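Grasteleo publishes kitchen handling recordings, and says they prove less than buyers are being told

Jun 18, 2024 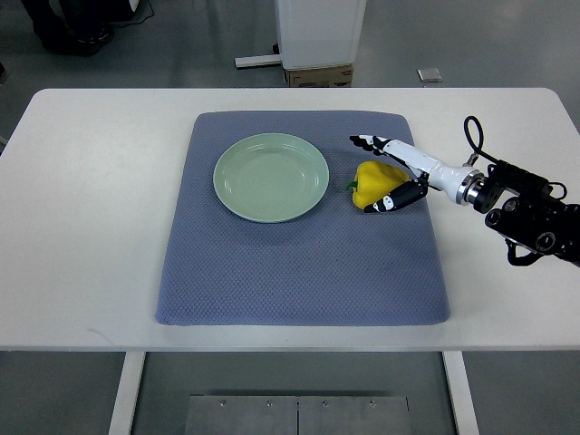
Grasteleo, the independent testing workshop, today releases 1,149 recordings of a robot hand being guided through small kitchen tasks, together with a written account of what went wrong while they were being made. The recordings are meant for people training learning systems to pick up and put down ordinary things. Grasteleo is asking those people to read the account first.

The workshop began recording in March with a target of 2,000 usable examples. It has stopped well short of that. Idrisa Mushi, who ran the sessions, said the target had been chosen because it looked good in a proposal.

"We picked a round number before anyone had moved a single vegetable," Mushi said. "By the second week it was plain that we could reach it by doing the same easy thing over and over. Put the pepper on the plate. Put the pepper on the plate again, a thumb's width to the left. You can call those separate examples if you like. I wouldn't pay for them twice."

More than 300 recordings were thrown out before release. Some had a late start or an early stop. In others the operator hesitated over the object for so long that the reviewers could not agree whether the pause was part of the task. A further batch was dropped after a change to the hand's settings was left out of the session notes.

The published set covers 9 tasks, all carried out at a table. Each recording comes with a short written instruction, the name of the task and a mark from a reviewer who was not present at the session. Where the reviewer and the operator disagreed about whether the task had been done, both marks are kept. Failed attempts are included and labelled as failures.

Mpho Oosthuizen, who led the review, said suppliers of this sort of material too often leave the failures out.

"If every attempt you show a machine goes well, you have taught it nothing about a slipping grip," Oosthuizen said. "I have sat through sales talks where the success rate in the training set was offered as a selling point. Of course it was high. Somebody deleted the rest."

Grasteleo makes no claim that a system trained on these recordings will work in a real kitchen. A first trial, using a learning program called Kostonix, gave mixed results. The program did reasonably well when objects were placed much as they had been in the sessions. It did worse when the plate was swapped for one of a different size, and the workshop does not yet know whether more recordings would cure that or only hide it.

Akinyi Rweyemamu, director of Grasteleo, said she had been urged to hold back the trial results until they improved.

"I was told that publishing them now would make us look weak," Rweyemamu said. "Perhaps it does. But there is a great deal of money going into gathering examples at the moment, and very little into asking whether the last lot helped. We would like to see other workshops put out their bad numbers too. I am not holding my breath."

Part of the cost was met by Trodon, which supplies handling equipment to food firms. Trodon had no say in which recordings were kept and saw the written account at the same time as everyone else. Ginette Lefèvre, who manages the arrangement for Trodon, said the company had hoped for a larger set.

"We asked for more and we got less, with a long explanation," Lefèvre said. "I have read the explanation. I think most of it is fair - I still think they could have worked faster."

A second round of sessions, under the working name Ndung'u, is planned but has not been funded. It would use fewer repeats of each task and more kinds of object, with a different operator taking over partway through every task. Grasteleo will decide whether to go ahead once outside groups have tried the present set and reported back.

The recordings, reviewers' marks and written account are free to use for research. Requests for access, and reports of errors in the labels, should be sent to Nassoro Mussa at the Grasteleo press desk.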